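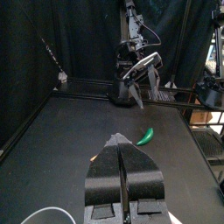 Wrist camera view at the small-object station, black closed-tip fingers

Comparing two finger sets on a two-arm bench: what should be held constant?
Posted by Oluwaseun Oyelaran, October 22, 2019

Our teaching laboratory operates a bench with two arms that face each other across a black tabletop. We have been asked to recommend one finger set for purchase. The candidates are the Borkivness tapered set and the Trivness flat set. Both fit the grippers we have, and both are driven by the same Kombo controller.

The objects are ordinary household and toy items: a cup, a shallow tray with a raised rim, a green toy chili pepper and a small white item. In September we ran 8 trials per object with each finger set. The tapered set did well on the pepper and poorly on the rim of the tray. The flat set gave the opposite result. When the trials were repeated by a different operator, the difference on the tray nearly disappeared.

I would be grateful for guidance on two points. First, which conditions must be fixed before such results may be reported? Second, should grasps be scored from the wrist cameras or from the fixed camera beside the table? The fixed camera takes in both arms and most of the tabletop, but the fingertips are small in it.

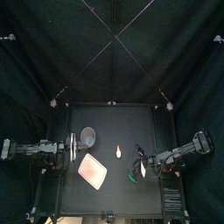
Replies

Folasade Balogun

The change of operator is the most likely cause of the discrepancy. A finger comparison conducted under manual control is also a comparison of operators, and the two effects cannot be separated afterward. I would recommend the following.

Have each operator use both finger sets in the same session, and alternate which set is used first. Mark the starting position of every object, including its rotation. A tray set at a slant presents a very different rim to the fingers than a tray set square to the arm. Fix the closing speed and force limit in the controller and record both values on the trial sheet. On the Kombo these return to their defaults after a restart, which caused us to discard 2 days of results.

With regard to scoring, please use both views. The wrist camera is suited to judging contact and alignment. It is poorly suited to judging whether an object has been lifted clear of the table, as the object and the fingers move together in the picture. Objects toward the edge of the view may also blur while the arm is traveling. The fixed camera should decide success or failure, and the wrist camera should be consulted for the reason.

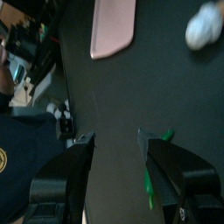 Loïc Maillard would add the exposure setting to that list. Automatic exposure on a dark tabletop tends to wash out pale objects, and a white item can lose its outline entirely. Set it by hand before the first trial and leave it alone.

Oluwatosin Okonkwo

I agree with most of the above. I would only question the number of trials. With 8 per object, one or two slips will change the ranking, and a purchasing office will not read the footnote. We went to a larger number and reported each object separately -- no combined score.

You should also write down the approach height. Our procedure requires both arms to return to a raised position, clear of all objects, before the start signal is given. The fixed camera is checked at that moment to confirm that nothing is being touched.
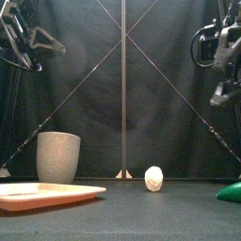

The check takes very little time and has removed most of the disputes over whether a trial began fairly. If an object lies partly outside the fixed view, we move it inward and start again. Otherwise the reviewer cannot score that trial with confidence.

As to the choice itself, the tapered set would be my preference for curved items and the flat set for thin edges. If your budget allows, buy one pair of each and fit them on opposite arms.

Ea Gunnlaugsson

We use Brendero fingers and they are fine. Have you tried those?

Oluwaseun Oyelaran

Thank you to all who replied. The trials will be repeated with both operators, fixed exposure and a raised start position. Brendero fingers are not on our approved list at present. I have asked whether mixed pairs may be ordered and will post the response when it is received.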